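Last revised August 12, 2018

# Checking and Replacing Memory in an Office Desktop

These instructions are issued to staff at the Gurport and Tarar offices who maintain their own desktop computers. Laptops are not covered and should be sent to the Ollevis service desk. Questions may be addressed to Hammad Rind, who maintains this page.

## Before ordering anything

Slow performance does not always mean that a computer is short of memory. Open the task manager during a normal working hour, with the usual programs running, and note the percentage of memory in use. A machine that stays above 80 percent for most of the hour is a reasonable candidate for an upgrade. A machine that stays well below that figure probably has another problem, such as a nearly full disk, and should be reported as a general fault.

Record the following on the request form:

- the computer's asset number
- the amount of memory now installed
- the type of memory, as given in the system information window
- the number of free slots, if known

Modules of different generations are not interchangeable. The notch along the contact edge sits in a different place on each, and a module of the wrong type will not seat. Please do not order by price alone. Requests sent before the end of April were filled from existing stock; later requests are ordered individually and may take up to 6 working days.

## Preparing the computer

1. Save all work and shut the computer down. Sleep mode is not sufficient.
2. Switch off the power supply at the back and remove the power cord.
3. Press the front power button once and hold it for several seconds.
4. Disconnect the remaining cables. Label them if there is any doubt about where they belong.
5. Lay the case on its side on a firm, clear surface and remove the side panel.

Touch a bare metal part of the case before handling any component, and again each time you return to the work. A grounding strap is preferred where one is available. Hold modules by their edges and keep fingers off the contacts.
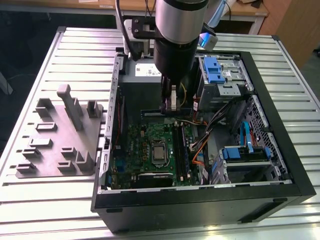 *Memory module held over the motherboard of an open desktop case.*

## Removing and fitting a module

Press the retaining clip at the end of the slot outward until it releases. Some boards have a clip at both ends, others at one end only. Lift the old module straight out and place it in an antistatic bag.

Line up the notch in the new module with the ridge in the slot. Press down evenly on both ends until the clips close. Firm pressure is normal, but a module that resists strongly is usually the wrong way round — take it out and check the notch again.

Where two modules are fitted, consult the board manual for the correct pair of slots.

## Testing

Replace the panel, reconnect the cables and start the computer. Confirm that the full amount of memory is shown in the system information window, then run the built-in memory test once.

If the computer beeps or shows no display, shut it down, disconnect it and reseat the module. If the fault remains, refit the original memory and contact Keegan Hawthorne at the service desk.

Removed modules must be returned to Ollevis with the asset number written on the bag.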